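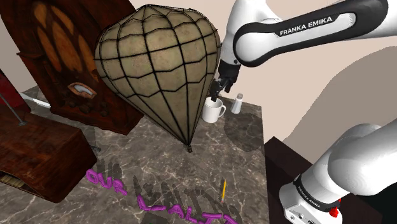 Figura 6. Escena simulada de mesa con un brazo Franka Emika, antes de la tarea «despejar y ordenar».

6. Pruebas de recogida de mesa en simulación

En esta sección se prepara y ejecuta la prueba de recogida de mesa del entorno Drinano. El resultado indica si una política de control está en condiciones de pasar al banco físico. No indica que el robot sirva para ordenar una casa. Con las versiones actuales, recoger una taza aislada es una tarea asequible; despejar una mesa llena sigue dando fallos frecuentes.

6.1 Antes de empezar

La instalación debe haberse completado según la sección 3. Se necesita también el paquete de objetos Parry, que contiene 351 modelos de uso doméstico. Si el paquete no aparece en el menú Recursos, vuelva a la sección 4.2.

6.2 Preparación de la escena

1. Abra Drinano y seleccione Escena > Mesa > Mármol.
2. Cargue el brazo y compruebe que la pinza queda abierta, con los dedos hacia abajo.
3. Añada los objetos. Para una primera prueba bastan la taza blanca, el salero y el lápiz amarillo.
4. Añada los obstáculos: la radio antigua y el globo aerostático. El globo oculta parte de la taza desde la vista principal, y conviene dejarlo así.
5. Active las sombras.
6. Guarde la escena con un nombre nuevo.

Nota: las letras moradas en relieve se tratan como objetos independientes. Si no forman parte de la tarea, márquelas como «no tocar».

6.3 Ejecución

1. En el panel Tarea, escriba la orden en una sola frase, por ejemplo: «lleva la taza al borde derecho de la mesa».
2. Fije el número de intentos. El valor predeterminado es 2.000.
3. Pulse Iniciar. En un equipo con una sola tarjeta gráfica, la serie tarda casi 117 minutos.
4. Al terminar, exporte el registro desde Archivo > Exportar.

Precaución: no modifique la posición de los objetos durante la serie. Los intentos afectados se anotan como válidos y falsean el resultado.

6.4 Lectura de los resultados

El registro separa tres tipos de fallo: agarre, colisión y orden mal interpretada. En la serie de referencia de Nisitz, preparada por Nerys Gape, predominaron las colisiones al acercarse a objetos parcialmente tapados. El lápiz dio más problemas que la taza por su poco grosor.

Un intento se considera correcto cuando el objeto queda en la zona indicada y ningún otro se ha desplazado más de lo permitido en Ajustes > Tolerancia.

6.5 Paso al banco físico

Precaución: no transfiera una política al brazo real sin haber probado antes la parada de emergencia.

Reduzca la velocidad al mínimo y repita la tarea con un solo objeto. Es normal que el porcentaje de aciertos baje respecto a la simulación. Para ajustar el rozamiento y el peso de los objetos, consulte el anexo C, redactado por Rhodri Pugh.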